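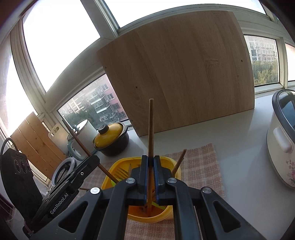 Figure 9.1 A chopstick held upright with its lower end in a yellow utensil caddy.

Chapter 9
Rules That Fit on One Page

I ran my first tabletop campaign when I was in middle school, and I wrote 66 pages of rules for it before a single friend sat down to play. I was so proud of those pages! There were charts for weather, charts for shoe leather, and a chart for how long it took a horse to forgive you. We played for one evening. My friends spent most of it waiting while I flipped back and forth looking for the swimming rules.

So this chapter is about cutting. You already have a working draft from Chapter 8 (if you don't, go back and finish it, I'll wait), and now we're going to take it apart.

The game I'll use all the way through is Itholm, which I designed with Gerardo Aquino. It's a trading game for two to five players, set on an island where every harbor wants something different. The version we first tested had 3596 words of rules. The one we ended up printing has 507, and I still think the part about storms runs long. Gerardo disagrees with me on that, and you'll get to read both versions of the storm rule later and pick a side.

Before we start chopping, I need you to know three terms, and you'll see them a lot.

A core rule is one that comes up on every turn. In Itholm, you move your boat and then you trade. Take either one out and there's no game left.

An edge rule covers something that happens once in a while, like two boats wanting the same dock.

A flavor rule is there for the mood. My horse chart was a flavor rule (I still miss it).

Get out your draft and a pencil, and write C, E or F next to every rule you have. Don't cross anything out yet. If you can't decide between two letters, write both and keep moving, and we'll sort those out in Section 9.2 with a method I borrowed from Yasir Virk, who used it on his card game Stidari.

9.1 Finding the Core

Start with your turn order. Read it out loud to someone who has never seen your game, then ask them to tell it back to you.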